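A talk with Lærke Ketilsson about hand tracking and the software behind it

By Kaj Arnardóttir

Lærke Ketilsson came to robot software from sound engineering, and she still speaks about her data in the words of her first profession. There is signal, there is noise, and there is delay. "Delay is the one that costs me sleep," she says.

For 3 years she has worked at Vulent, in the small town of Tiststead, where she writes the part of the software that joins the movement of the hands with the picture from the head camera. Her program is called Bastos. She did not choose the name and does not know who did.

I ask what was difficult in the beginning. She thinks for a while before she answers. "The fingers come from the gloves, the place of the hand in the room comes from the controllers, and the picture comes from the camera. Each of them has its own clock. If you trust all the clocks, you get a hand that closes before it arrives at the box."

Her first version corrected the clocks one time, at the start of each recording. After 27 minutes the error was large enough to see with the eye. Now the program compares them all the time and corrects in very small steps. She learned this method from Unnur Thorlacius, her colleague, who had used something similar for microphones.

The tasks are taken from the shop counter: a scanner with a cable, a carrier bag, a basket with a few small boxes in it. "The bag is the worst for us," Lærke says. "It has no shape that you can write down. With a box I can check if the planner is right. With a bag I can only look."

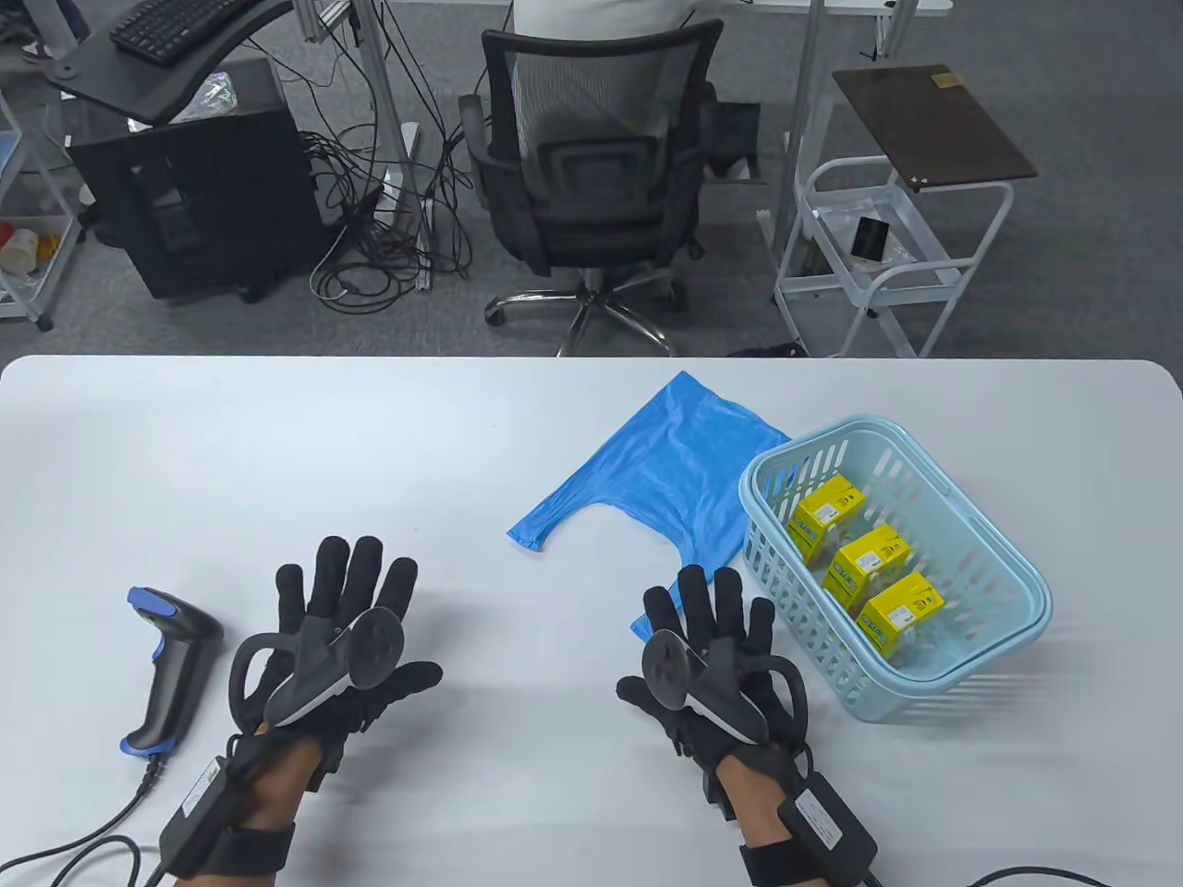 What does the software do when a controller loses its position for a moment?

"It keeps the last speed of the hand and continues for a short time, 100 milliseconds at most. After that it marks the piece as bad, and we do not use it for training. I prefer a hole in the data to a guess."

Not everyone at Vulent agrees with her on this point. Unnur would like to repair the bad pieces afterward, when the movement before and after is known. They have discussed it since February – in a friendly way, Lærke adds – and the program now has a switch for it, which is off.

Next she wants to rewrite the viewer, the tool where people look through the recordings and cut them. At present it needs 2 screens and a lot of patience. "I wrote it in a hurry," she says, "and everybody who uses it can feel that."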